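Filed under: Technology / On the Floor

Two Arms and a Basket of Laundry

By Junpei Tsuji
February

The open day at Andreadis started at 9 on a Tuesday, and by 9:30 most of the visitors had walked past the conveyor line and were standing in front of the folding cell. The company leases the back half of the old Brason building in Cesbridge. It has been working on machines that handle clothes for 5 years. The current setup is called Plaleck.

Clothes are hard for robots. A box keeps its shape when you pick it up, and a pair of shorts does not. Before anything can be folded, the arms have to get hold of it in the right place.

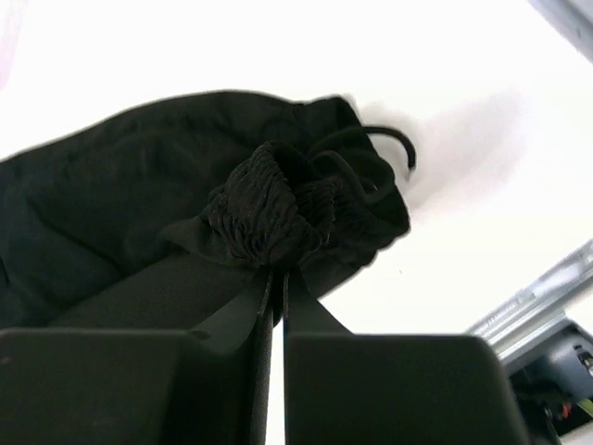 The view from near the gripper, with black fabric pinched beside a gathered waistband.

Black clothes are the worst, one engineer told me. The cameras have trouble telling a fold from a flat stretch of cloth, and a dark gripper against dark fabric makes it harder still. The team keeps a rack of black items for that reason and brings them out for visitors who ask tough questions.

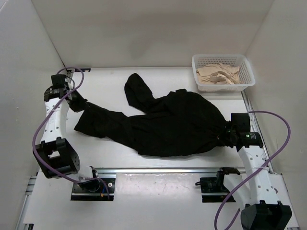

The staff log every attempt, good or bad. The count stood at 2124 when I arrived, and a sheet taped by the door gave the success rate for T-shirts as 89 percent. Long sleeves score lower. I asked by how much and was told to come back in the summer.

Between runs, people asked about price and speed. A hotel laundry manager wanted to know if it could do fitted sheets. It can't yet. The next step is a test with 2 commercial laundries in the county.
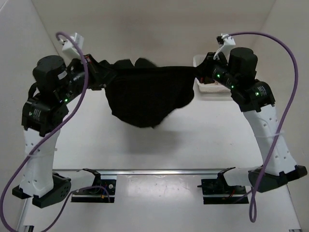 Both arms hold a piece of black cloth by its upper corners.

Demonstrations ran until 4. Visitors can sign up for the next open day at the front desk.

Contact the newsroom | All rights reserved | Back to top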